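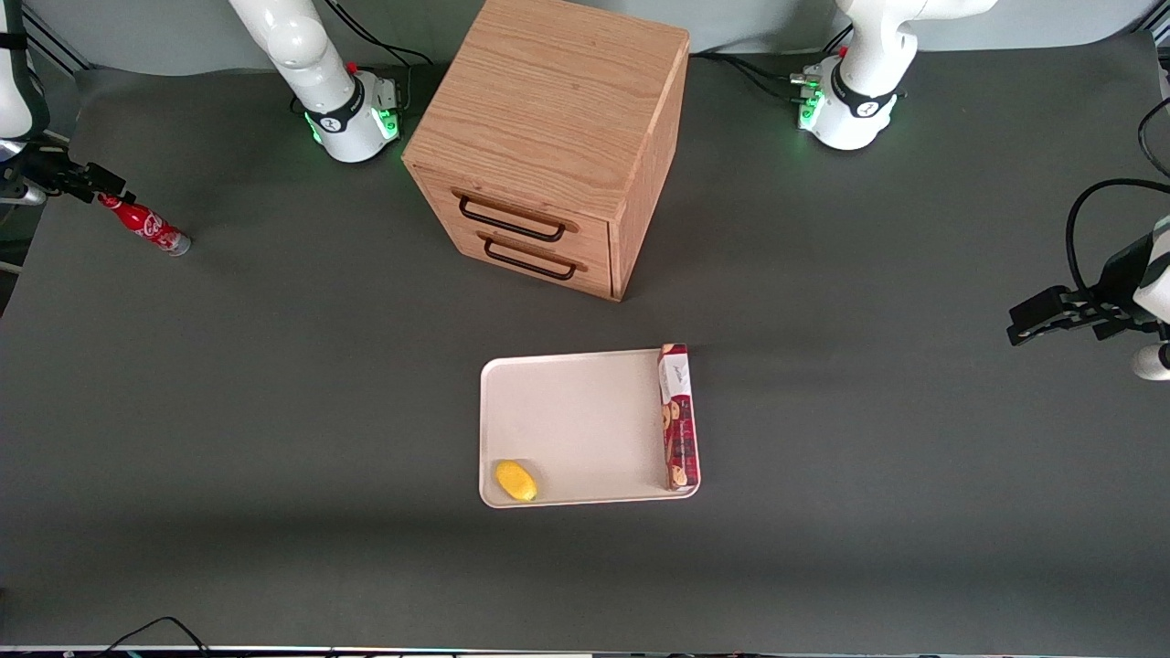
The Illberg is the little two-drawer cabinet I wanted for my own desk for years and couldn't find, so in the end Melquiades Xolalpa and I made one. It's a cube, more or less, in light oak, with two drawers stacked one over the other and a black metal bar handle on each. I'd had a parade of plastic drawer towers before this (the kind where the bottom drawer pops off its track if you look at it wrong) and I was so tired of them! I wanted something that could live out in the open on a tabletop and look like furniture. On a dark gray top like this one the oak really comes up nicely, and you can see the grain running across the top of the box, which I still stop and look at when I'm supposed to be packing orders. Up close next to a cookie box and a Coke bottle you get a fair idea of it, too. It's a tabletop piece. People have written in asking if it would work as a nightstand, and no, sorry, unless you sleep on the floor.

We sell them out of the Vandholm workshop and we've sent out 1,592 so far, which amazes me every time I update the spreadsheet. Every one has gone across the same bench. Melquiades does the boxes and the drawers, Jacinto Orozco does the sanding and the oil, and I put on the handles, answer the email and write these pages.

The drawers

Both drawers are the same depth. I went back and forth on this for ages, because a shallow one on top is handy for pens, but then you end up with a bottom drawer that turns into a pit. Same depth means you can swap them, and I do swap mine, usually when I've filled the top one with receipts and can't face it. They run wood on wood with a little wax. If one starts to drag in humid weather, pull it all the way out and rub a candle stub along the bottom edges. Any plain white candle is fine.

There's a stop at the back, so you won't yank a drawer into your lap by accident. Lift the front a little as you pull and it clears.

The handles

The bars are straight, black and the same on both drawers. Each handle takes two screws, so 4 screws in all, and they come already fitted. If you'd like to put on something fancier, go ahead, I won't be offended - just measure between the screws first. Yareli Barrera changed hers to leather loops and sent me a picture, and I'll admit they looked great.

The screws can loosen a bit over the first winter as the wood settles. A quarter turn with a regular Phillips screwdriver takes care of it. Please don't use a power driver! I've had to plug and redrill enough drawer fronts for one lifetime.

What people keep in it

Tea, mostly, which I did not see coming. Tea in the top, and then filters and measuring spoons and the good chocolate in the bottom. Dulce Cisneros has hers on the kitchen counter for exactly that, with the sugar bowl on top. Mine has stamps, tape, a tangle of charging cords and a deck of cards with a joker missing. It's a good size for sewing things as well, though a full-size pair of shears has to go in at an angle and it bugs me.

If you want something to go with it, I like a low tray in front, the white kind with rounded corners, for whatever you empty out of your pockets or for a snack while you work. We carry one called the Raju and it's listed separately. The cabinet doesn't come with it.

Search products
Enter keyword

Looking after it

Wipe it with a damp cloth and then a dry one. It's an oil finish, so a cold glass will leave a ring if you let it sit there all afternoon, and the ring will come out with very fine sandpaper and a bit of oil, going with the grain. Go gently and do the whole top, otherwise you'll get a pale patch that looks worse than the ring did. Oak gets warmer in color over time, especially by a window. If you keep a plant or a lamp on top, shift it now and then so the color evens out.

There are 4 felt pads on the underside. They do wear down if you're a person who slides the whole thing forward to clean behind it (me), and I'll mail you a new set for the price of the stamp.

Ordering and returns

It comes in one piece, drawers in, wrapped in paper and a lot of cardboard. You'll want to take the tape off the drawer fronts slowly, in the direction of the grain. We ship with Reritz, and they'll text you a delivery window on the morning it goes out. Somebody needs to be home, they won't leave it on the step.

You've got 30 days to send it back if it isn't right for you. Keep the box till you're sure. If something arrived scuffed, email me a photo before you do anything else and I'll sort out a replacement drawer or a whole new cabinet.

Grain and color vary from one to the next, and I can't match a second cabinet to one you bought last year. I can match a pair if you order them together, so put "pair" in the notes box at checkout. Perla Robles did that in April and hers came off the same board.

The next batch gets oiled as soon as Jacinto has the racks free, and I'll open orders again then.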